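Lecture notes, May 4, 2018

## Unit 5: Packing equal spheres

### 5.1 Definitions

The packing density of an arrangement is the fraction of total volume occupied by the spheres. For an infinite lattice it is computed on one unit cell. For a finite container the walls matter, and the density depends on the ratio of container width to sphere diameter.

| Arrangement | Density | Contacts per sphere |
|---|---|---|
| Simple cubic | π/6 = 0.524 | 6 |
| Body-centered cubic | π√3/8 = 0.680 | 8 |
| Face-centered cubic | π/(3√2) = 0.740 | 12 |
| Random close | 0.64 (empirical) | varies |

The face-centered value is the maximum for equal spheres. Hexagonal close packing has the same density; only the stacking order of the layers differs.

### 5.2 Random packing

Spheres poured into a container do not reach 0.740. Shaking raises the density toward 0.64 and then has little further effect. The Benkirane data set (course folder) gives 200 pours of 3000 spheres each. Plot density against number of taps before the next session.

Mixed sizes pack more densely when the small spheres fit the gaps between the large ones. The gap at the center of four mutually touching spheres of radius r admits a sphere of radius 0.225r.

### 5.3 Surface tilings

The truncated icosahedron has 12 pentagons and 20 hexagons. Check with Euler's formula:

V − E + F = 60 − 90 + 32 = 2

Every vertex joins one pentagon and two hexagons. The angles at a vertex sum to 348° — the missing 12° is what closes the surface. Summed over 60 vertices, the deficit is 720°.

### Exercises

1. Derive the density of the body-centered arrangement.
2. Derive the factor 0.225 in 5.2.
3. Show that any closed solid made of pentagons and hexagons, three to a vertex, has exactly 12 pentagons.
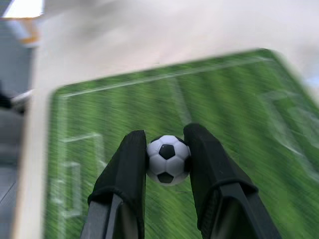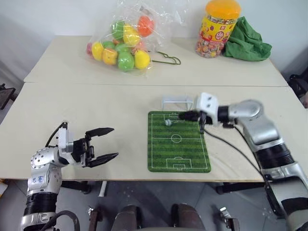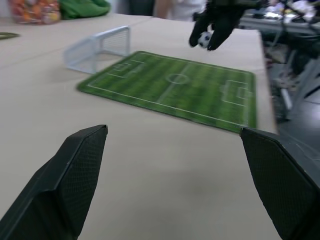 Fig. 5.2. First: ball with pentagon and hexagon panels. Second: bagged plastic balls. Third: miniature field mat with center circle.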